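Swanson list -- Re: mezzanine and shelving
September 20, 2023

> Does anything fit under the Ulport mezzanine, or is it dead space?
> We have 600 to spend by May.

Plenty fits! We put a white shelving unit under ours and I love it -- the lights set into the underside reach right down to it, and the helmet-like heads finally have a top shelf to themselves, black ones and white ones together.

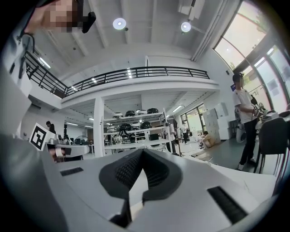 Castier wrote back to me off-list that open shelves get dusty fast and doors are worth the extra 141. Fair point, but I like seeing everything! Go for open ones first, and measure up to the underside before you order -- I had to send 2 back.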